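Foam board bows after covering with adhesive film. Which side do I treat?

Asked by Paraschiva Vlad in Display and Mounting
Viewed 222 times

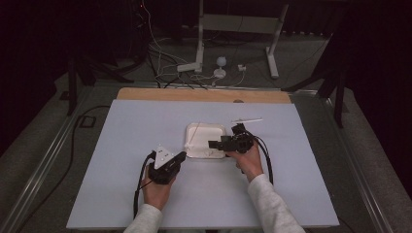
Question

I cover foam board with self-adhesive vinyl for tabletop use. The sheets are paper-faced, 10 mm thick, from Cadden. The vinyl is a matte calendered film from Hetness. I apply it dry with a felt-edged squeegee, working from the center out, then trim flush with a snap-off blade.

The sheets are flat when they leave the cutting table. By the next morning the long edges have lifted and the covered face is concave. Storing them under weight takes most of the bow out, but it returns within a day of removing the weight.

Things already tried:

Applying the film with less tension. Small improvement.
Letting the board sit in the room for two days before covering. No difference I could measure.
Scoring the back. This flattened one sheet and creased another.

The room is heated and the air is dry from November until spring. Should I cover the back as well, or is the problem the film? I would prefer not to double the material cost if there is another way.

Answer 1
Accepted by the asker
Posted Sat 30 March by Comfort Quansah

You have an unbalanced panel. A paper-faced board takes up and gives off moisture through both faces. Once one face is sealed with vinyl, the other face keeps moving with the room and the covered one mostly does not. In addition, calendered film is stretched during manufacture and shrinks slightly after it is applied. Both faces are pulling, by different amounts.

With the covered face concave, as you describe, film shrinkage is the larger part. If dry air were the main cause, I would expect the bare back to shrink and the bow to go the other way.

In order of effectiveness:

Cover the back with the same film, same roll direction, same day. A different film on the back helps but does not cancel the pull exactly.

If cost matters, use plain film of the same type and thickness on the back. It does not need to be the matte grade. Offcuts butted together are acceptable if the seams run across the short dimension.

Change to cast film. It is made without the stretching step and shrinks much less. It costs more per roll, so compare that with the price of backing the board.

Change the board. Plastic-faced board is much less sensitive to humidity than paper-faced, although it will still bow under a film that shrinks.

Do not score the back. The facing carries the stiffness of the panel, and a scored sheet will fold along the cut the first time someone lifts it by one end.

For sheets that are already bowed, apply the back film with the board clamped flat on the bench and leave it clamped overnight. Expect most of the curve to go, not all of it.

Comment from Paraschiva Vlad: Backed two sheets with offcuts from the same roll. One is flat. The other still rocks a little at one corner, where I had creased it earlier. Accepting this.

Answer 2

Which adhesive is on the film? I had the same trouble with the Forsyth permanent stuff and went to removable. Bow was less but the corners peeled. Might be worth a try if yours get handled gently. We also bend ours backward over the table edge before covering, works sometimes.

Comment from Comfort Quansah: Pre-bending crushes the foam locally. It can leave a visible line under matte film in side light.

Answer 3

Use Kastia 607 aluminum composite and stop using foam board. It stays flat.

Comment from Paraschiva Vlad: Too heavy for this. The panels get carried up a flight of stairs and stored on a shelf.

Comment from the same answerer: Then get the 2 mm. Still flatter than foam.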